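The Hand That Kept Waiting

I loved that gripper from the first minute. It had two magenta fingers, ribbed like the inside of a mushroom, and when you squeezed the handle they folded around whatever you aimed at as if they had known it for years. Pens, cookies, the corner of a sheet of paper, it took them all! My job was to walk it up to a table in the big hall at Vunport and pick things up, over and over, so that Ikness could learn from my hands.

Ikness was the arm. It lived in a workshop at Palacios, two train rides away, and it had never seen the hall. Everything it knew about the place came from me: the shiny floor, the white column with its three arrows, the table with the striped plant pot on the corner. By April it was supposed to be standing there itself, tidying that table in front of visitors from Henel. I thought this was the best job in the world. I would go home with a sore thumb and tell my sister about plugs.

We had 3000 pickups to do. I did most of them and would have done them all if they had let me. 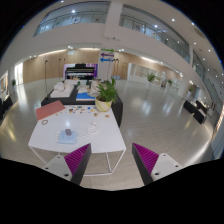
The trouble began with the power strip, and it began so quietly that I went right on enjoying myself. I had a little habit when I came in over it. I'd open the fingers wide, bring them down toward the adapter and stop – just for a breath, to get my aim – and then go in. It felt graceful. I was proud of that pause. The engineer watching the recordings said it looked like a heron fishing, and I took that as the compliment of the year.

Then Palacios called. Ikness had learned the pause beautifully. It came down over their practice strip, opened, waited, and kept waiting. Two minutes, then 5. The motors hummed. Its status light stayed green, because as far as Ikness knew it was doing a fine job. A technician finally decided it had frozen, leaned in and reached for the cable.

The sound of that was what ended the wait. The cable shifted, the picture changed, and Ikness went for the adapter at full speed with a wrist in the way.
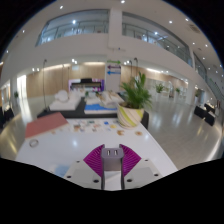 The practice table at Vunport, seen from the gripper

The fingers are soft, thank goodness. The wrist had a red stripe across it and nothing worse, and its owner was already laughing when they put me on the speaker. I wasn't laughing. I sat down on the stairs of that huge bright hall and held the gripper in my lap, and I had the odd feeling that it had gone off and done something with my hand while I was eating lunch.

They went back through the files that night. In 300 of them I had paused over the strip, and in nearly every one, something small moved just before I went in. A bit of cord slid off my sleeve. My shadow crossed the table. I'd never noticed! Ikness had. It had worked out that you wait for the world to twitch, and then you grab.

You can see how clever that is. I said so on the phone, much too cheerfully, and there was a silence. Then the engineer said yes, it was clever, and would I please stop admiring it long enough to help them get rid of it.

So we threw out all 300. The workshop put a timer on the wait, so that the arm would back off and go red when it ran out, and they taped a line on the floor that people stayed behind while the motors had power. The cable-puller did the taping personally. And I wrote a new page for the front of my notebook, which I still have.
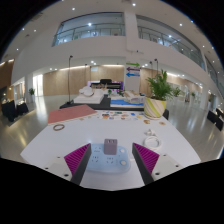

Vunport, 2024-01-14

Starting over on the strip today. No heron. Come down, close, lift, and if the aim is off, stop the recording and do it again. Keep sleeves rolled. Look at the cord before each one.

First dozen were awful. I kept catching myself holding my breath above the adapter, thumb half down. After that it got easier and I started having fun again – the plain ones have a rhythm to them, like shelling peas.

Called Palacios at noon. They ran the old version one last time, behind the line, to have it on record. It hovered the whole while, they said, perfectly still over the strip. Somebody dropped a pen on the floor and it didn't stir. Then they turned off the overhead light to go to lunch, and it pounced.

I asked them to send me the video. Forty more to do before the hall closes.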